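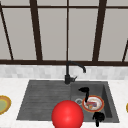
¿Por qué el planificador da por válida una trayectoria que luego el controlador aborta a medio camino?
Porque cada uno mira una geometría distinta. El planificador comprueba colisiones contra la malla simplificada y el controlador reacciona a los contactos que calcula el motor de física con la malla fina. En un fregadero, con paredes casi verticales y un plato tumbado en el fondo, esa diferencia se nota muchísimo.

Cuaderno de simulación, tarea del fregadero
18 de septiembre de 2018

Vale, me pongo a escribir esto antes de que se me olvide, que la última vez dejé las notas para otro día y luego no entendía ni mis propios nombres de ramas.

Llevaba desde la semana pasada peleándome con el agarre del plato de borde rojo. El síntoma era siempre el mismo: Petrenko (nuestro planificador, para quien lea esto de fuera) devolvía un camino limpio, la comprobación previa salía en verde y, al ejecutar, el controlador cortaba con "contacto no previsto" en cuanto los dedos bajaban dentro de la cubeta. Unas veces en el segundo tramo, otras casi al final. Subí la tolerancia, bajé la velocidad, cambié la semilla... lo típico que haces cuando todavía no has mirado donde toca.

Por fin me senté a pintar las dos geometrías una encima de otra y ahí estaba. La descomposición convexa que genera Wetik al importar el fregadero se come el canto donde el escurridor se junta con la cubeta. Deja una especie de chaflán que en la malla fina no existe, y el planificador, tan contento, metía por ahí el dedo de delante. Lo más tonto es que el aviso salía en el registro de importación desde el primer día, pero lo teníamos filtrado por ruidoso (lo filtré yo, sí).

Arreglo: he separado el fregadero en dos cuerpos, escurridor y cubeta, y he descompuesto cada uno por su cuenta. A la cubeta le he puesto las paredes a mano, con cajas. Menos elegante, pero las cajas no dan sorpresas y además la consulta va más rápida. El margen de colisión queda en 7 mm para las paredes y 3 mm para el plato. Con el mismo margen en todo no había manera de llegar al borde, el planificador decía que no existía solución y tenía razón.

Segunda cosa: la percepción. Rerer estima la pose del plato ajustando una elipse al borde de color, y desde la vista alta va fenomenal, se ve el aro rojo anaranjado entero contra el gris oscuro y el ajuste es casi un regalo. Desde la vista baja la cosa cambia. El escurridor tapa la parte de delante y solo queda la mitad superior del plato, así que la elipse sale estirada y el centro se va hacia el fondo. El agarre se calcula a partir de ese centro, o sea que un dedo llega pronto y el otro no llega.

Probé a filtrar los puntos del arco por curvatura y mejoró un poco, pero seguía bailando. Lo que ha funcionado es fijar el radio (lo conocemos, es el modelo que hemos cargado nosotros, no sé por qué lo estábamos estimando) y suponer que el plato está apoyado plano en el fondo. Con esas dos restricciones el arco visible da de sobra. Si algún día el plato viene inclinado contra una pared, habrá que volver a soltar la segunda, lo dejo apuntado en el código con un comentario bien grande.

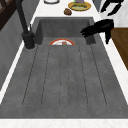

Vista baja: la pinza sobre la esquina trasera derecha y el plato asomando tras el escurridor.

Al mirar esta vista caí en otro detalle: las ranuras del escurridor. Son seis líneas finas de puntos, y el detector de bordes las encuentra preciosas, una por una. No molestan al ajuste de la elipse porque va por color, pero sí al módulo que busca el límite de la encimera, que a ratos se enganchaba a una de las ranuras exteriores y me giraba el sistema de referencia. Lo he resuelto con una máscara fija sobre el escurridor. Es un parche, ya lo sé. La solución buena sería usar la profundidad, y eso lo dejo para cuando Drolik acepte las dos vistas sincronizadas.

También pensaba que el plato de borde amarillo de la encimera iba a confundir al clasificador de color, con lo cerca que anda del naranja según le dé la luz. De momento no. Aun así he recortado la región de búsqueda al interior de la cubeta, que para eso sabemos dónde está, y me quedo más tranquilo.

Lancé una tanda de 30 episodios con todo junto: cuerpos separados, radio fijo y máscara. Han fallado 2, y los dos por tiempo agotado en el planificador, ninguno por contacto. ¡Ni uno! Llevaba días sin ver el registro tan aburrido y me ha hecho una ilusión tremenda. Los que fallan empiezan con el brazo muy pegado a la esquina trasera derecha, con la muñeca casi en el límite, y el árbol se pasa la vida intentando desenroscarla. Voy a probar a meter una postura intermedia encima de la cubeta y que planifique en dos partes.

Pendiente:
- Quitar el filtro del aviso de Wetik, o al menos que falle la importación si el error de malla pasa del margen de colisión.
- Repetir la tanda con otra semilla y los restos de comida con colisión activada (hoy iban como adorno, sin física).
- Mirar si el grifo necesita también cajas a mano. El caño curvo sale bastante gordo en la descomposición y puede que estemos perdiendo caminos buenos por arriba.
- Pasar los márgenes al fichero de configuración, que ahora están escritos a pelo en el lanzador.
- Preparar la rama para la versión de noviembre. Si lo de la postura intermedia no sale pronto, va sin ella.

La rama es fregadero-dos-cuerpos. Si alguien la prueba, que borre antes la caché de mallas, porque si no carga la geometría vieja sin decir ni mu y vuelve el chaflán.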